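Speaker notes, safe bench practice for two-arm robots
Dosterthorpe, 8/20/26

Slide 1. Open with the rule sheet
Bruratetti runs its kitchen tasks under a short sheet of seven rules. Read rule 1 out loud: the idle arm gets a parked pose, written down before the first run. Pause for questions.

Slide 2. Parked pose and working arm
The working arm has the bread at the slot. The other hand stays upright, fingers curled, off to the left of the toaster. Point out the crumbs on the table – rule 4 says wipe down between sets.

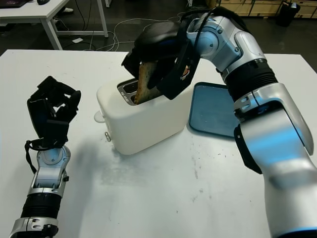
Slide 3. Heat and power
Toaster unplugged for any run that only tests placement. If it's live, one person stands at the stop button and does nothing else. Grurnance asks for the same thing in its lab guide.

Slide 4. Speed and logging
Our cap near the table is 300 mm per second. We logged 198 runs under it in August. Goal is more than 1000 before we change the cap. Log every stop, even the short ones.

Slide 5. Floor and cables
Walk the cable route before power-up. Tape anything that crosses a walkway. Take questions here – skip slide 6 if time is short.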